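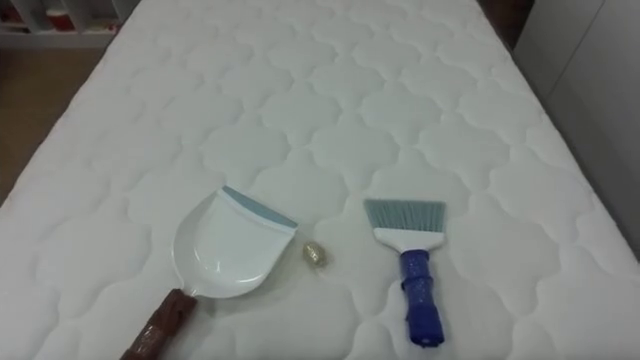
The planner's name was Alby, and by the time I got to the apartment it had already told us it was done. It had told us so in green letters on Hooman Talebi's laptop: TASK COMPLETE, confidence high. I have read a lot of green letters in my life. I looked at the bare mattress, where a walnut-sized lump of gold and silver foil sat between the lip of a dustpan and a little brush with a blue handle, and I asked him what the task had been.

"Sweep the bed," Hooman said.

"And what's that?"

He leaned over the laptop. "That's residual."

I wrote down residual. Drenarent was paying me to write things down. They owned furnished apartments, 1,000 of them if you believed the brochure, and they wanted to know whether to put money into Stikaddale, the company that made Alby. Bijan Esfahani at Drenarent had seen a video. He'd told me on the phone that it gave him chills. I asked how many times they had run it before filming and he said he hadn't thought to ask.

"Residual how?" I said.

Zohreh Najafi answered from the windowsill, where she had her own machine open on her knees. She had written most of the code and slept, I would guess, very little. "The success check looks at the dustpan," she said. "It doesn't look at the bed. If the pan has been down and up again and the brush has moved toward it, the check passes."

"So it could sweep nothing at all."

"It could sweep nothing beautifully," she said, and Hooman gave her a look.

They reset. Hooman explained to me that perception was solved. I've had perception explained to me as solved in Rotterdam, in Ohio, and in a barn. What they had was a model that drew a colored outline around each thing it knew and guessed how far away it was, and on a quilted white cover the guess wandered. I watched the number on Zohreh's screen. The height of the mattress went up and down as if somebody were asleep under it.

"It's breathing," I said.

"That's the stitching," said Zohreh. "All those bumps look alike. The matcher picks one and then changes its mind." 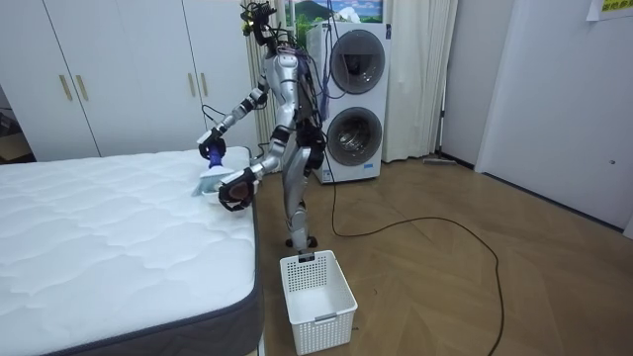

"We filter that out downstream," said Hooman.

I wrote down downstream. Everything Stikaddale didn't have was either downstream or in the next release. The grasp check was in the next release. The bed check, which had not existed until I asked about it, was in the next release by the time I had turned the page.

Then I asked for the thing I always ask for. I wanted to see the runs they had thrown away. Hooman said there weren't many. Zohreh said there were 50 in October alone, and that she'd kept them in a folder called Barroso so that he wouldn't open it.

"Why Barroso?" he said.

"You never open anything with a name you don't know."

We opened it. It was dull reading, and I trusted it more than anything else I'd been shown. Planner timeout. Planner timeout. Left arm reports goal reached, goal is inside mattress. Brush classified as hand. Hand classified as brush. One entry just said why, with no question mark. The two arms ran on separate plans that were stitched together at the end, and when the stitch failed each arm waited politely for the other until someone pressed a key.

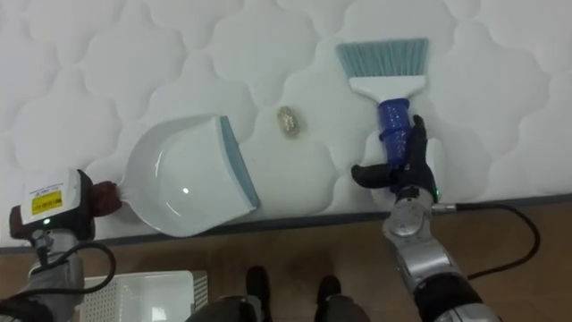 "How often do you press the key?" I asked her.

"I don't log that."

"Could you guess?"

She looked at Hooman. He was studying the curtain. "I have a callus," she said, and held up her finger.

I told them I'd like to write a check of my own, nothing clever, a few lines. Compare the bed before with the bed after. If the lump you started with is still there, print a zero. Hooman said that was an unfair metric. He said it penalized the system for outcomes. I asked him to say that again slowly so I could get it all down, and he declined.

Zohreh typed it in herself. It took her less time than making tea, and I know because Hooman went off to make tea and came back to find it running. The first run printed a zero. The second printed a zero, and the green letters came up next to it anyway, confidence high, the one so close to the other that they looked like a single word.

"It might be your threshold," Hooman said.

"It might," I said. I meant it. I've been wrong about thresholds, and a check written over tea is no better than any other software. I asked for another picture.
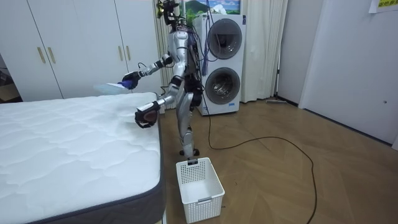 Mohsin Naqvi, on the speaker from Stikaddale's office, wanted to know whether we could call it a partial. Partial was a category they used with investors, he said, and the investors liked it. He had the video open right now and to him it looked like sweeping.

"It looks like sweeping to me too," I said.

"Well, then."

"Mohsin, who's pressing the key in the video?"

The line hummed. Hooman put his cup down on the sill, very carefully, beside Zohreh's elbow. She was already copying the Barroso folder onto a stick, and when it finished she wrote my name on the label, Ladan Rahimi, spelled right, and asked me if I needed the September ones.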